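Talk notes - Flunderdale food evening, Fri 3 August

Start w/ the pot. Lid off, let them smell it. Then talk.

Red lentil soup, the one from the Prilevside kitchen. Cheap, feeds 38 if you keep the ladle honest. Cumin and mustard seed in hot oil FIRST - wait for the popping. Onions after. Don't rush onions (I always do).

Ask: who soaks red lentils? Hands up. No need. Brown ones, fine, an hour. 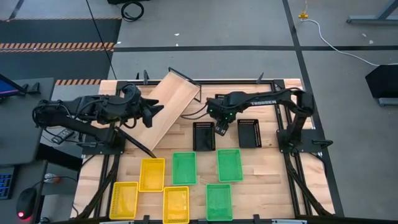
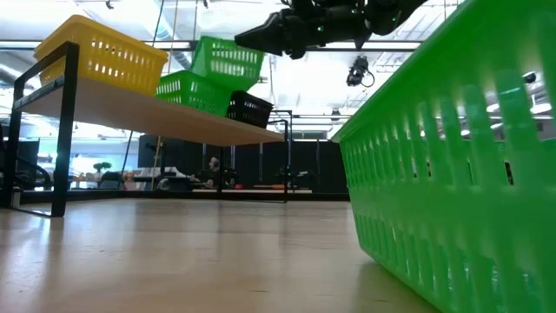

Turmeric - half a teaspoon, people overdo it, goes bitter. Salt at the end. Lemon off the heat.

Numbers slide, quick: 1400 bowls since February, almost 588 of them takeout. Dont read the whole table out.

Tomato question will come up. Canned is OK. Fresh in summer, skin them or dont, I don't.

Bachmann stockpot - heavy bottom, worth it, thin ones catch. Stir from the botom.

Leftovers: thickens overnight, loosen with water and re-season. Good on rice.

Recipe sheets by the door, Plorkik version has the garlic quantity wrong - say 6 cloves, not 16!!

Then questions. Then bread.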